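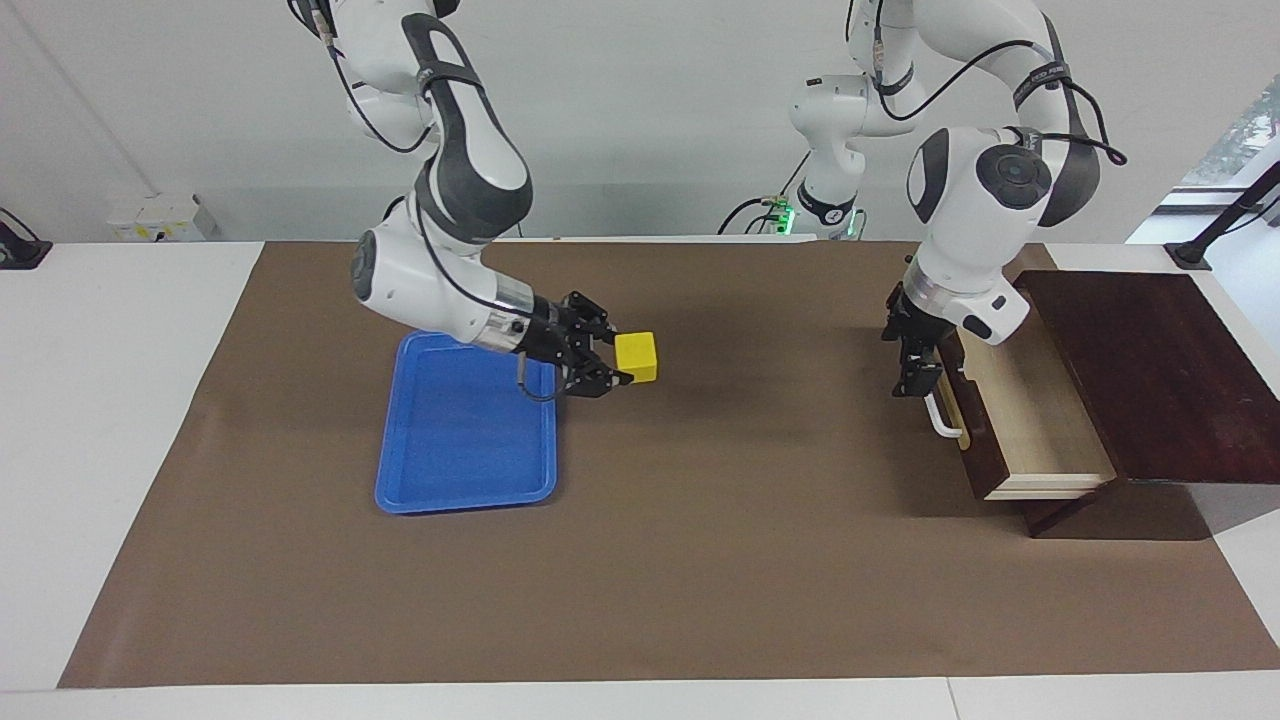
Linnea Backlund

Local Government in Practice > Part Two: Streets and Public Space > Chapter 13

Chapter 13. Who May Use the Sidewalk?

In the town of Irncombe, the owner of a small cafe on Hauser Street put three tables outside her door one morning in May. By noon she had received two visits. The first was from a neighbor, who was pleased and ordered coffee. The second was from a town inspector, who asked to see her permit. She had none, and she did not know that one existed.

The case is small, but it contains most of the questions of this chapter. The sidewalk in front of a business is in most towns public land, or private land on which the public has a right to pass. The owner of the building often must keep it clean and remove the snow, and therefore many owners feel that it belongs to them. In law this feeling has little weight. A town can let a private person use a part of the street, but it must decide on what terms, for how long, and who answers if somebody is hurt.

Irncombe had at that time an ordinance of 22 pages on the use of streets. Most of it was about moving houses, parades, and the storage of building materials. Outdoor dining had one paragraph. It required a drawing, a proof of insurance, and a hearing before the town council, which met once in a month and not at all in August. A cafe that applied in June could expect an answer when the season was nearly over.

The council chose to write a new rule. The clerk could now approve simple requests alone, if a clear path of five feet remained for people on foot and in wheelchairs. Only larger requests, for example the closing of a parking lane, still went to a hearing. In the first year the clerk received 57 requests — more than in the whole decade before.

Not everyone was satisfied. Residents above the restaurants complained of noise after ten in the evening. Shops which sold no food asked why a neighbor could take away parking spaces for a low fee. A blind resident wrote to the council that the path was measured in the morning, when the chairs were pushed in, and that in the evening it was much narrower.

We will return to these complaints several times. Section 13.1 explains the difference between a permit, a license, and a lease. Section 13.2 treats the fees, and how a town may set them. Section 13.3 is about enforcement, and it begins with the letter of the blind resident, which the council answered in September.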